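Section 4: Loading and cleaning the voter contact list

Read this before the June primary list arrives from the county. The Flakar sales sheet says the import takes care of itself. In the Tultham office it has not done so yet, and the steps below assume it won't for you either.

You will need the county file, your Flakar login, and write access to the campaign folder. If your login was issued before 2011-03-21, ask Gillespie Skinner for a new one. The old ones open the list but drop your edits when you sign out, with no warning.

4.1 Importing the county file

1. Save the county file to the campaign folder. Leave the original alone and work on a copy.
2. In Flakar, choose Lists, then Import.
3. Pick the copy. Set the type to "Voter file, precinct order."
4. When the column screen comes up, match every column by hand. The Auto-Match button is quick and usually puts the mailing address where the home address should go.
5. Click Load.

The progress bar means very little. It reaches the end well before the load is finished. Wait for the line that reads "Records stored." 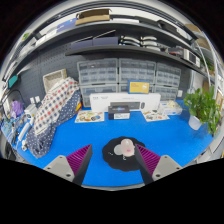 Fig. 4-1. Work surface with mat.

Note: Nidmont has 13 precincts. If the summary screen shows any other number, the load is bad. Delete it and start over. Do not try to add the missing precinct on its own — Flakar will give those voters new ID numbers and you will be calling them twice.

4.2 Removing duplicates

The duplicate finder compares last name, birth year and street. That sounds sensible until you meet a father and son with the same name, or twins. Treat its results as guesses.

1. Choose Lists, then Find Duplicates.
2. Set the match score to 50. The factory setting is lower and merges people who have nothing in common but a building.
3. Click Show. Do not click Merge All.
4. Go down the results one pair at a time. Merge only where the full birth date agrees.
5. Where it doesn't, mark the pair "Keep both."

Caution: A merge can't be undone. The Undo item in the Edit menu is grayed out for merges, whatever the help page says.
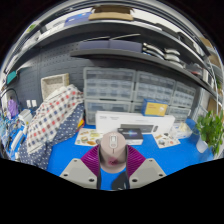
Fig. 4-2. Computer mouse, held upright.

On our test load the finder turned up 153 pairs. A good share were married couples.

4.3 Support scores

Flakar sells an add-on called Paisan that gives each voter a score for how likely they are to back your candidate. It is switched on in our account and we are paying for it, so you will see the numbers. Please don't plan a walk list around them. Paisan has never met anybody in Nidmont, and the vendor has not told us what goes into the score in spite of two written requests.

1. Choose View, then Columns.
2. Clear the box next to "Paisan score."
3. Add "Last contact" and "Contact result" in its place. 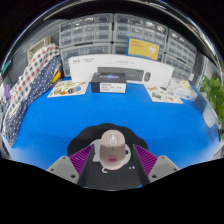

A contact result entered by one of our own callers always outranks a score. If a voter told us no at the door, code it as no, even when the screen shows a high number in green.

4.4 Cutting call sheets

1. Filter by precinct, one at a time.
2. Sort by street, then by odd and even house numbers.
3. Set the sheet length to 48 names. Longer sheets come back half done.
4. Print one sheet and check it against the screen before you print the rest.

Note: "Do not call" requests carry over from the last cycle only if the voter's ID number stayed the same. Some didn't. Run the paper list in the gray binder against every precinct before sheets go out, and fix what you find in Flakar under Contact Limits.

4.5 If the numbers look wrong

Sign out, sign back in, and look again. If the total changes, trust neither figure and reload from your copy. Write down both totals and the time, and give them to Gillespie. Flakar support will ask for a screen shot as well, then close the ticket.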